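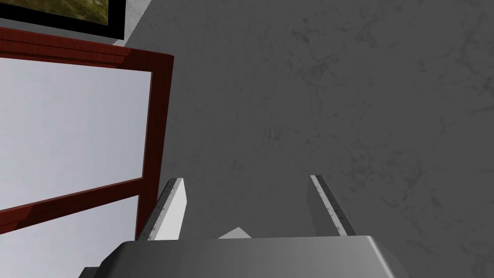

Courses > Robotics Laboratory > Unit 6 > Handout

Overview Schedule Handouts Assignments Contact

Unit 6: Working Rules for Simulated and Physical Manipulation

April 7, 2020

1. Purpose and scope

This handout sets out the rules that apply to all manipulation work in the second half of the course. It covers exercises run in the Tellell simulator and exercises run on the Sorus arms in the teaching laboratory. Students are expected to have read it before the first practical session and to bring a copy, on paper or on screen, to every session after that.

The rules are local to this course. They do not replace the safety standards discussed in Unit 5, and where a published standard is stricter than this handout, the standard applies.

In the sections below, "must" marks a requirement. "Should" marks a recommendation from which a group may depart if the departure is written down in the run log.

2. Simulation before hardware

2.1 Every motion program must complete in simulation before it is loaded on a physical arm. A program that has been edited, even in a single parameter, counts as a new program.

2.2 The simulated room must contain the fixed surfaces that the arm could reach in the exercise. Walls, cabinets, door frames and wall-mounted items are modeled as solid bodies. A surface that is drawn but has no collision geometry is treated as missing, and the run does not count.

2.3 Surface textures may be varied freely. Groups working on the vision assignment should use at least one patterned or mottled wall in addition to plain ones. A mottled gray surface viewed at close range offers few edges by which to judge distance, and a depth estimate that works well on furniture may be poor there. Glass or glass-like panels raise a separate difficulty and are dealt with in Unit 8.

2.4 Random seeds must be recorded. A result that cannot be repeated from its seed will be returned without a grade.

3. Approach to surfaces

3.1 The final approach to any surface is a separate motion segment with its own speed limit. It must not be merged with the transit segment.

3.2 In the standard exercise, the final segment begins 170 mm from the modeled surface, and speed in that segment must not exceed 50 mm per second. These values apply in simulation as well as on hardware. Students sometimes raise the simulated speed to save time; the timing data from such runs cannot be used in the report.

3.3 With an open, empty gripper, the distance to a surface is measured from the fingertips. The palm, the wrist and the flange are not acceptable reference points. If the two fingertips are at unequal distances from the surface, the smaller distance is used.

3.4 The gripper housing is generally wider than the fingers. Clearance to nearby furniture must therefore be checked for the housing as well as for the fingertips, in particular where a cabinet or frame stands to one side of the approach path. The Keskinen collision checker performs this test only when the option "full tool body" is selected. The option is off by default.

3.5 Contact with a wall or with glass is not part of any exercise in this unit. A program that makes such contact in simulation has failed, regardless of the force recorded.

4. Camera views

4.1 A view mounted at the tool is useful for alignment but is not sufficient for supervision. Each run must also be recorded from at least one fixed view that shows the whole arm.

4.2 When stills are included in a report, the caption must state whether they come from simulation or from the laboratory. Rendered and photographed material must not be placed side by side without this label.

4.3 Stills should be reproduced at their original proportions. Cropping is allowed if the caption says so.

5. Gripper condition and modeling

5.1 Finger pads on the physical arms must be inspected at the start of each session. Pads that are cut, lifted at an edge or visibly contaminated are reported to the laboratory desk and are not used.

5.2 The friction value entered in the simulator should come from the pad test in Unit 4. Default values are permitted for the first assignment only.

5.3 The appearance of a pad in a rendered model carries no information about its friction. Texture and contact properties are set independently of each other in Tellell, and a report must cite the contact file.

6. Data and run logs

6.1 Each group is allotted 4000 simulated episodes on the shared Gadia server for the whole of the unit. Additional episodes may be requested in writing. Requests made in the final week will not normally be granted.

6.2 The run log must contain the program version, the seed, the room file, the speed limits in force, the outcome and the initials of the student at the console.

6.3 Failed runs are kept. Deleting them is treated as a breach of the course policy on academic integrity. A log with no failures at all will be looked at closely.

6.4 Room files must not be changed during a series. If a piece of furniture has to be moved, the series is closed and a new one opened under a new file name.

7. Transfer to the laboratory

7.1 A program may be transferred when it has completed 79 consecutive simulated episodes without contact outside the permitted area.

7.2 The first run on hardware is made at reduced speed with the gripper empty. One student holds the enabling device and has no other task during the run.

7.3 Measured positions of walls and furniture in the laboratory must be compared with the room file before the arm is powered. Differences are entered in the log and the file is corrected. Correction of the file reopens the requirement in 7.1.

7.4 The emergency stop is tested once per session. The test is logged.

8. Assessment

The practical report is due in the last week of the unit. Compliance with Sections 2, 3 and 6 is assessed from the logs and cannot be made up afterward. Students who need to repeat the unit may do so in September, subject to space in the laboratory.

Reading for the next session: course reader, chapter on workspace limits, and the Keskinen checker manual, sections on tool bodies and margins.

3 comments 12 shares

Previous Unit Next Unit Back to Handouts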